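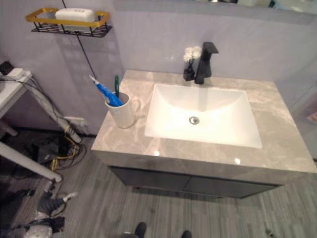 Stop Tuning the Detector and Log the Planner

Spyros Dimitrov

Most teams that put a manipulator in front of a bathroom sink spend their first months on perception. The reasoning sounds fine. A glossy white basin throws highlights, a black faucet gives a depth sensor very little to work with, and a mirror hands the detector a second room. So people collect more images, retrain, and watch the detection score move up a point.

I think this is the wrong place to spend the time, at least after the first pass. In our own stack the detector stopped being the main cause of failed tasks long before we stopped blaming it.

Last November Gunārs Rebane and I went through 500 failed runs of a tidy-the-counter task, recorded with Skakitz, our logging layer. The target was usually a toothbrush or a tube of toothpaste standing in a mug. We labeled each failure by the first module that made a decision it could have avoided. Perception took 100 of them. The planner and the controller split most of the remainder, with the planner well ahead.

A typical planner failure went like this. The toothbrush pose was good. The grasp was reachable. The planner, Udach at the time, picked an approach from the side because the cost function rewarded short joint paths, and the short path went through the space next to the faucet. Udach padded the faucet as a box. A spout that projects over a basin does not fit a box well, so the padding either swallowed free space over the sink or was shrunk by hand until it missed the spout. Both versions were in the repository, under the same file name, on different branches.

None of that shows up in a detection score. It barely showed up in our logs either. Skakitz stored every camera frame and one line per plan: success or failure, plus the solve time. The rejected candidates were thrown away. To find out why the side approach won, Gunārs had to rerun each query offline with a patched build.

My proposal is dull. Log the planner as heavily as you log the camera. For every query, keep the collision world as the planner saw it, the top 15 candidates with their cost terms broken out, and the reason each loser lost. Keep the seed. The storage is small next to video. We write these records as flat files and read them with Hedo, a viewer that does little more than scrub through candidates in order.

The usual objection is that learned policies will make this layer go away. Maybe. A learned policy still picks one motion over others, and if it cannot report the alternatives it scored, debugging it gets harder. I would want the same record from it, in whatever form it can give.

The other objection is that thin items defeat everything upstream. A black cable against a wall is hard to segment, and a missed cable is a perception failure by any labeling. I accept that. It belongs in the 100, and someone should work on it. The larger pile is still waiting, and it needs a schema change before it needs another dataset.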